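Borneo Bottle Notes
README, last touched 25 July 2022

Hello, and thanks for opening this file before diving into the rest of the folder, which I know is not how most of us do it. Borneo is a collection of pictures and notes about everyday plastic bottles: the ones under the sink, by the shower, in the back of the car. It began in May as a short list for the Folano packaging group and has been growing ever since, mostly in the evenings.

What's inside

There are 600 entries across 13 folders, one folder per kind of closure. Each entry has a picture and a line or two of notes. Folder 6 (clear caps) is the one people ask for most, and it's also the untidiest, so please be patient with it!

How the notes are written

We put down the body color first, then the cap, then the label. Words on a label go in only when they can be read comfortably. If all you can make out is the color of the print, write that and move on. I would much sooner have a short note than a guess, and I've had to go back and fix 28 of my own on that score.

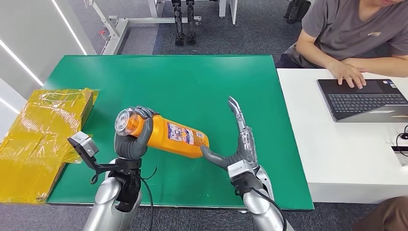

Orange bottle, clear ridged cap, white label with blue and red print. Held above the green table.

Known gaps

Glass is missing altogether. Pump tops are thin, and the Aststead set still uses the old folder names, so searching by cap type will skip right over it. I do mean to rename those.

Corrections are very welcome, even tiny ones. Send them to Olumide Igwe at the Gamage office with the entry number in the subject line.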